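Last updated: March

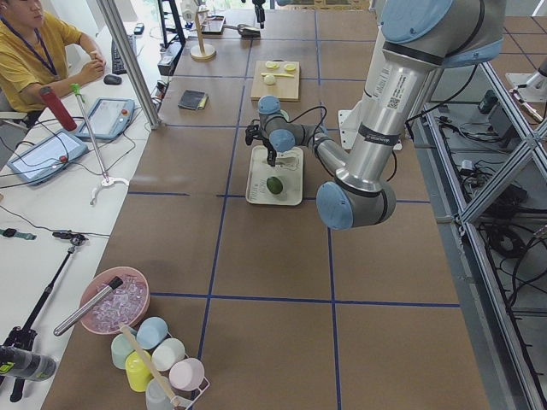 The job did not go away, it only got quieter, and that is the part management did not plan for. A reader at the Emden site put it this way in response to our first piece on automated food preparation, and the remark deserves a fuller answer than it received.

Clanside employs 502 people in its contract kitchens and training workshops. Over the past 2 years it has moved a growing share of its preparation trials to robot arms, and it has been open with staff about its reasons. The work is repetitive, the hours are long, and turnover among new hires has been high. No one in the company has been dismissed as a result. On that narrow measure, the program has been handled responsibly.

The reader's point concerns something else. A kitchen line is a place where people talk. They correct one another, trade shifts and learn which supervisor can be trusted. When the handling of food passes to a machine, the employee who remains is often seated at a desk, watching. Pay may be the same and the strain on the back is certainly less. The company of others, however, has been removed without discussion, and it does not appear in any staffing report.

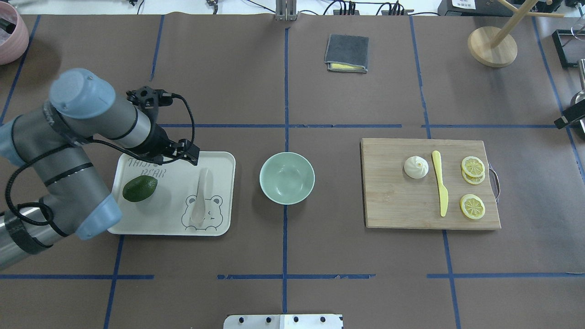

Training is the second matter on which employers should be pressed. Under the Jenine agreement, each affected employee is entitled to four weeks of paid instruction before a station changes over. In practice, much of that time goes to safety rules and stop procedures, and little to the judgment the new role demands. Placing a lime and a spoon on the same small tray is a task any kitchen worker would do without thought. Someone must still decide where the spoon should lie, when a result is good enough and when it should be done again. Those are skilled decisions, and they ought to be named in the job description and paid for.

The Czarnecka plant offers a useful comparison. Its management set aside time in every shift for operators to meet and review the day's faults together — a modest cost, by its own account. Around 700 such meetings have been held. Operators there now write the first draft of each new work procedure, and engineers respond to it.

This publication does not oppose automation in food work. It does hold that consultation should begin before equipment is ordered, and that a quieter workplace should be treated as a change in working conditions, open to bargaining like any other. Clanside will review its staffing plan again this spring. Employees at Emden have asked for a seat at that review, and it should be granted.

Contact the editors | Copyright, all rights reserved | Back to top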